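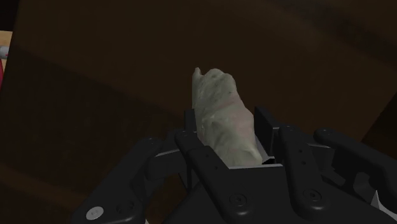 Why did the stop not stop the fingers? was the first thing we were asked when we presented this in June, and the reply we gave then was wrong. We blamed the simulator. A comment on our slides put it more sharply, saying that a stop button which only stops half the robot is worse than having none, and that we should have tested it before we tested anything else. We agree with that now.

This report replaces the June one. It covers the stop fault in the Lornach simulated room, how we found it and what we changed.

Background

The aim of the project was to pick up soft household objects and move them across a furnished room without dropping or crushing them. All the work was done in simulation on the machines in the Chisholm lab. Jestomov is our control program. It plans the arm movement, sends the closing command and watches the grip force. If the force goes over the limit, or if the operator presses stop, Jestomov is meant to halt everything within one control step.

The fault

We did 452 runs. In 103 of them a stop was sent while the fingers were still closing. The arm halted correctly each time. The fingers carried on closing until they reached their target position, which for a soft object is well past the point where it starts to deform. We missed this for weeks as the log only recorded arm speed, and the arm speed was zero.

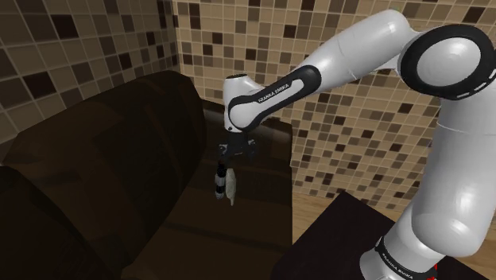 The second part of the fault concerned objects held in the air. When a stop was cleared, Jestomov reset the finger target to its default value, and the default was fully open. The object fell straight away. On a real robot this could mean a load dropping just as someone steps in to look at it, so we treated it as the more serious of the 2.

Cause

Arm and finger commands were sent by separate threads. The stop flag was read by the arm thread only. We had copied the finger thread from Truter, our first year project, which had no stop at all.

Changes made

Both threads now read the same flag. On a stop the fingers hold their current position, and they stay there after the reset until a new command is given. The log records finger position and grip force.

We repeated the 103 runs on 12/18/18. The fingers held in all but 3. Those had a stop sent in the same step as the closing command, and the command still went through first. We have not fixed this yet. Until it is fixed, Jestomov should not be connected to real hardware.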